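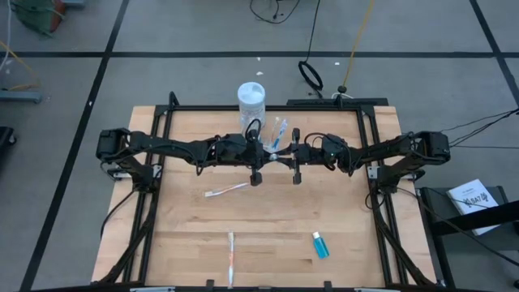

Desconfio de qualquer conselho que venha com um número redondo. Trocar a escova de dentes de três em três meses é um deles. Ouvi isto a vida toda, repeti-o aos meus filhos com ar de quem sabe, e só há pouco tempo me lembrei de perguntar de onde vinham os três meses.

A culpa é de um folheto da Tesent que apareceu na caixa do correio. Prometia uma assinatura: escovas novas em casa, sem pensar nisso, mais um "plano de higiene" para a família. Lá dentro vinha um gráfico com uma linha a descer e a indicação de que tinham sido ouvidas 1,172 pessoas. Ouvidas sobre quê? O folheto não diz. Também não diz quem as ouviu, nem quando, e o eixo vertical do gráfico não tem unidades. Uma linha a descer sem unidades é um desenho.

Fui à farmácia Fernandes, que é onde vou sempre, e perguntei ao balcão. Responderam-me que eram três meses, sim, "é o que se recomenda". Perguntei quem recomendava. A senhora foi simpática e virou a embalagem para me mostrar que estava lá escrito. Pois estava. Foi o fabricante que o escreveu.

Não estou a dizer que seja mentira. Uma escova com as cerdas todas abertas limpa pior, isso qualquer pessoa percebe ao fim de um tempo, e a minha fica assim depressa porque carrego demais. O Imad Sfeir, que foi meu dentista durante 20 anos, nunca me falou em meses. Dizia-me para olhar para a escova. Se as cerdas já não estavam direitas, lixo. Se estavam, que a deixasse em paz e me preocupasse com o fio dentário, que eu não usava - e ele sabia.

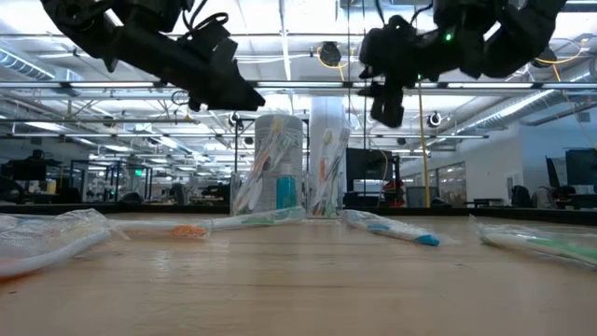

Quatro escovas, ainda nas embalagens.

Fiz a experiência cá em casa, sem pretensões de ciência. A minha filha escova com uma delicadeza irritante e a escova dela parecia nova muito depois do prazo. A minha estava um desastre antes de lá chegar. A mesma marca, o mesmo copo, a mesma pasta. Se a regra fosse a mesma para os dois, um de nós deitava fora uma escova boa e o outro andava semanas a esfregar os dentes com uma vassoura velha.

Entretanto, o folheto tem letras pequenas. A assinatura renova-se sozinha e, para cancelar, é preciso avisar com um mês de antecedência. Quem aderir até outubro recebe um copo. Tenho copos.

Escrevi à Tesent a pedir o estudo das tais pessoas. Responderam no mesmo dia, muito amáveis, com o mesmo folheto em anexo, agora a cores. Voltei a escrever e continuo à espera. Se o mandarem, ponho-o aqui e leio-o com gosto, incluindo as notas de rodapé.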